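3.2 Sorting habits and storage space

Of the 900 households that returned the questionnaire, most kept building toys, blocks and offcuts in a single open container. Ortner and Kocsis found the same in their earlier study of school storerooms, where sorting by colour was given up within one term. We asked each household how long it took to put things away and whether the container had a lid.

Containers without a lid were filled more often but emptied less often. Parents in the Dinda group said that long pieces were the main problem - they came to rest at angles and took up more room than their volume would suggest. Figure 2 gives a simple case.
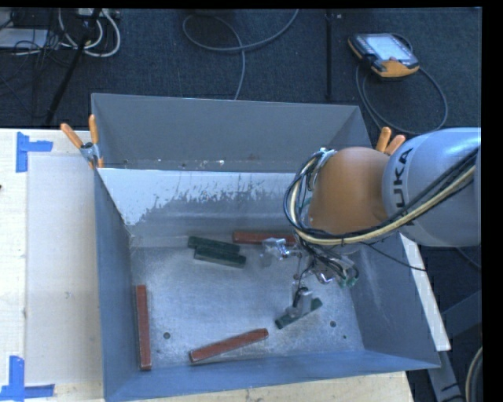 Figure 2. Long red and green blocks in a grey metal bin, lying at different angles.

The wasted space matters when storage is bought by floor area. In the Quansah flats, where cupboards are shallow, households used 48 per cent of the shelf space they had, yet described their cupboards as full. Those who stacked pieces flat reported fewer complaints, but they also spent longer tidying in the evening.

We did not find a link between the size of the household and the way things were put away. Age of the youngest child was a better guide, and we return to it in the next section - together with the November diaries, which cover a smaller group.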